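Subject: Re: [handheld-demos] how many plug demos before it stops missing?
From: Sushil Bansal
To: handheld-demos list

Hi all,

Sunita Shukla wrote:
> We moved from teleop to hand-held grippers in May and I love the speed,
> but plug insertion is killing us. We have 200 demos, all with the strip
> parallel to the table edge, and the policy gets the prongs to the socket
> and then sort of hovers there. Is it a data quantity problem or are we
> holding the things wrong? Also, do you use the second hand at all?

Sunita, I feel your pain, we hovered for weeks! My guess is you have plenty of demos and they're all too much alike. Our first batch was the same, strip nice and square every time, and the arm learned one approach angle and froze at anything else. So we threw most of it out (painful) and started over with the strip turned a bit differently before each take. We're at 351 now and I'd trust any 50 of them over the whole first set.

The other big one was the grasp. If you pinch the plug way back by the cord, it swivels as soon as the prongs touch plastic, and you fix it with your wrist without even noticing — the robot can't copy something you barely did. Grab the body, prongs pointing out past the pads, and line up before you go in.
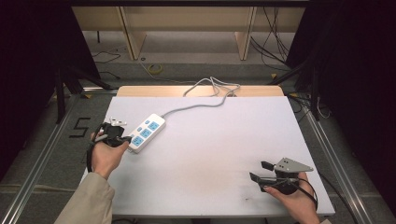
Madhu Kushwaha told me off-list that she'd go further and delete every take with a pause longer than a breath in it, the hovering being in the data already: people slow down right before contact, and the policy learns that stopping there is part of the job. I went back through ours after she wrote and yeah, I do it constantly. Aslak does it less, and his takes train better, which he has been very gracious about (he has not).

As for the second hand, we do record both sides. The right one holds the strip down in some takes and stays out of the way in others. If you're going to use it, decide before you start the take. Our worst recordings are the ones where I changed my mind halfway and went in to help.

One thing I haven't solved is the far socket. We get a miss there way more often than on the near ones, and I can't tell if it's my arm getting tired or the wrist view losing the holes. I cut my sessions to 22 takes before a break and it got a little better. Has anyone tried doing just the last bit by remote control and splicing it on? Nisha, I think you had something like that going on Cimska?

Happy to share our take notes if they'd help, they're messy but readable.

Sushil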